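大家好,我是 Deirdre Lynch,Brimton 是我开的。网站上这一页空了很久,只挂着一句“内容即将上线”,有客人来喝茶的时候笑我,说你们连自己是谁都不肯讲。行,那我就讲,想到哪儿写到哪儿,您多担待。

# 关于 Brimton

我们在 Urgate,出租工位、大桌子和一小块一小块的场地,给那些手上有活儿、家里又摊不开的人。有人来裁布,有人来组装东西,有人来拍自家产品的照片,还有人就是抱着电脑坐一天,嫌家里太安静。我们没有前台小姐,没有香薰,进门左手边是一个按下去会“嘎”一声的门铃(我想换,熟客不让)。

地方一共 2775 平方英尺,连上面的夹层算在一起。这个数字是租约上写的,我自己拿卷尺量过一回,量到柱子那里就量糊涂了,于是决定相信租约。

## 这房子以前是干什么的

以前是 Ó Ceallaigh 家的仓库,放木料和门窗配件。他们搬去 Bratby 那边的新厂房以后,这里空了好一阵子,我第一次进来是二月份,里面比外面还冷,说话都有回声。墙上到处是挂钩,地上一道一道的叉车轮印,怎么刷都还在。现在您要是蹲下来看,靠卸货门那一侧还能看见。

我当时的想法很简单:顶够高,中间够空,大件东西推得进来。我以前租过一个小工作室,在一栋楼的三层,漂亮得要命,窗台上能种花,可是一块板子要立着斜着侧着才能弄上楼梯,弄上去了又转不了身。所以看见这么一个敞亮的大盒子,我站在门口就跟中介说我要了,结果价也没来得及讲。后来我妹妹为这个念叨了我好几个月。

## 天花板的事

来参观的人十个有八个会抬头,然后问我打不打算吊顶。不打算!白色的波纹板,一棱一棱的,我喜欢它就这么露着。吊了顶,屋子一下子矮下来,做大件的人举根长杆子都得缩着脖子。

当然它有它的毛病。下大雨的时候很响,响到打电话的人要捂着一边耳朵跑到楼梯底下去。我们试过贴吸音棉,贴了一小片,一个夏天过去边角就卷了,像没粘牢的邮票,我自己看着难受,全撕了。现在的办法比较笨:打电话请去茶水间,那里有门。雨太大的时候,干脆歇一会儿,烧水。

灯是长条的日光灯。我知道,我知道,现在人人都要暖黄的小灯泡,挂一串,拍照好看。可是您穿过针吗?在暖黄灯泡底下给深蓝色的布穿过深蓝色的线吗?我穿过,穿完以后我就把那一串灯送人了。工作的地方,灯要亮,要匀,手底下不能老有自己的影子。

灯的开关是分组的,标签是我手写的,字丑,但是对得上号。您用哪一片就开哪一片,走的时候顺手关掉。拍照的朋友常常要把头顶那几盏关了,只用自己带来的灯,跟旁边桌打个招呼就行,大家都挺好说话。

## 卷帘

大窗户上装的是灰色卷帘。选颜色的时候我纠结了很久,白的显脏,黑的太像电影院,米色的样品拿回来挂了一个礼拜,怎么看怎么像我外婆家。最后挑了灰。灰的好处是下午太阳过来,光压下去了,屋里颜色不会变,做布料和调漆的人都说看得准。

帘子边上会漏一道光,晴天挺亮的一条,我问过装帘子的师傅能不能加侧轨,他报的价钱让我立刻爱上了那道光。要是您的活儿怕光,告诉我,我给您安排离窗远的位置。

拉帘子请慢一点,一截一截地拉。使劲拽的话,绳子会从轮子里蹦出来,然后我就得搬梯子。我恐高,真的。

## 桌子、柜子和那些零碎

楼下有 6 张大长桌,桌面是我和我妹夫一起打磨的,磨得不算均匀,有一张的一角特别滑,常来的人都抢那一张。桌子有轮子,锁上就稳当,松开就能推走拼起来。推的时候请两个人推,一个人推它会自己拐弯,去年有一回就直奔饮水机去了。

桌面是拿来用的,划了就划了,滴了胶也没关系,铲刀在水池下面的抽屉里。只有一件事我会啰嗦:裁东西请垫上垫板。垫板立在楼梯侧面,大的小的都有,用完了平着放回去,别卷!卷过一晚上的垫板第二天就是一座小山坡,尺子放上去会翘。

储物柜有 40 个,钥匙押金每把 40 欧,还钥匙的时候原样退。听着是有点贵,我承认,最开始是不收的,结果配钥匙的钱比我们一个月的茶叶钱还多。柜子不深,放一只工具箱、一双换的鞋、一件外套正好。布卷和长料放不进去,请竖在夹层下面的架子上,贴上名字,写个大概什么时候拿走。

公用的东西有这些,随便拿:

- 钢尺、卷尺、角尺,挂在水池旁边的洞洞板上,每一样后面都画了轮廓,按轮廓挂回去
- 接线板和延长线,绕成圈放在蓝色箱子里(绕圈,求求大家)
- 两轮的手推车,轮胎有点瘪,打气筒就在旁边
- 夹子,各种大小,永远不够用,看见喜欢的先下手
- 扫帚和簸箕,长把的那种

剪刀不公用。每个人对剪刀都有自己的脾气,裁布的剪刀拿去剪了纸,我见过有人为这个一下午没说话。自己带自己的,收好。

## 夹层

上面的夹层原来是 Ó Ceallaigh 家的办公室,隔间早拆了,现在是敞开的一条,装着黑色的金属栏杆。有人喜欢在上面算账、画图、回邮件,累了就趴在栏杆上看看底下的人忙活,挺解乏的。我自己写这一页的时候就坐在上头,底下有人在熨东西,熨斗的味道一阵一阵飘上来,很好闻。

上面有几条规矩。杯子别放在栏杆上,放地上也比放栏杆上强。工具箱别从楼梯上拖,提不动就喊一声。上面开会请小声些,您以为底下听不见,其实每个字都听得清清楚楚,有一次大家连人家给新产品起的名字都投票了(最后人家真用了我们选的那个)。

冬天上面比下面暖和,夏天当然也是。夏天我会把两头的风扇打开,怕吹纸的话,压纸的石头在窗台上,是我从海边捡回来的,请别带回家,已经少了好几块了。

## 一天是怎么过的

早上八点我来开门,先开灯,再烧水,然后把昨晚忘了归位的东西归位。九点以前人不多,喜欢安静的朋友请挑这个时候来。十点左右开始热闹,推车声、说话声、找夹子的声音都有。中午茶水间会挤,微波炉排队,排着排着大家就认识了。我们有两对合伙人就是在微波炉前面谈成的,一对做帽子,一对做灯罩,现在还在这儿租位子,还在为谁先热饭客气来客气去。

下午四点以后陆续有人收拾。收拾这件事,我想多说两句,这是我最看重的。大空间有一个坏处,东西散起来特别快,今天一卷胶带搁在窗台,明天旁边就会长出一把螺丝刀、半包湿纸巾和一只不知道谁的手套。所以我们定了一个习惯,走之前十分钟停手,先把桌面清到能放下一张整纸,再扫脚底下那一块,最后把椅子推进去。做不完的活儿可以过夜,拿布盖上,压张纸条。

地每天晚上我拖一遍。拖到卸货门那边的轮印,我还是会多使点劲,明知道没用。
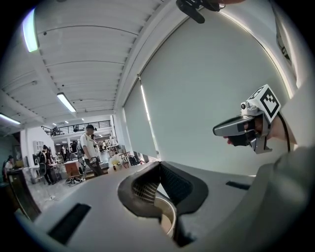
需要先办会员才能来吗?

按天来就行,先打个电话或者写封邮件,告诉我您要做什么、需要多大的地方,我给您留位置。来过几次觉得合适,再谈按月租,柜子也是那时候再分。

## 谁适合来,谁可能不太适合

做手工的、做样品的、拍东西的、打包发货的、要临时搭个台子试一试的,都欢迎。打包发货的朋友特别提醒一下,纸箱请压平了放到后门,气泡膜用剩的可以留给别人,我们有一个大袋子专门装这个,从来没有装满过,总有人接着用。

要喷漆的,抱歉,我们没有排风,出门往 Bratby 方向走有专门做这个的地方。要用大型木工锯的也不合适,声音隔不住,锯末也会落到隔壁桌的布上。小电钻没问题,开之前喊一声“要响了”,这是我们这里的传统,喊得越大声越好。

小朋友可以来,请牵着。狗嘛,要看当天有没有人在铺白布。

## 怎么找到我们

从 Urgate 车站出来,沿着主路一直走,看见卖轮胎的店右转,我们在院子最里面,门上有 Brimton 的牌子。牌子下面还能隐约看见 Ó Ceallaigh 的旧字,所以送货的人有时会打电话问我是不是走错了,没走错,按门铃。

开车来的话,院子里能停,请把卸货门前面空出来。大件请提前说,我把卷门先拉上去,再找个人一起搭把手。

想先来看看也欢迎,下午三点以后来最好,那时候我一般手上没事,可以带您上上下下转一圈,挑张桌子坐坐,试试高矮。茶有,咖啡是速溶的,讲究的请自带。

Deirdre

另:上个月有人落了一把深绿色的卷尺,后面刻了两个字母,在我抽屉里。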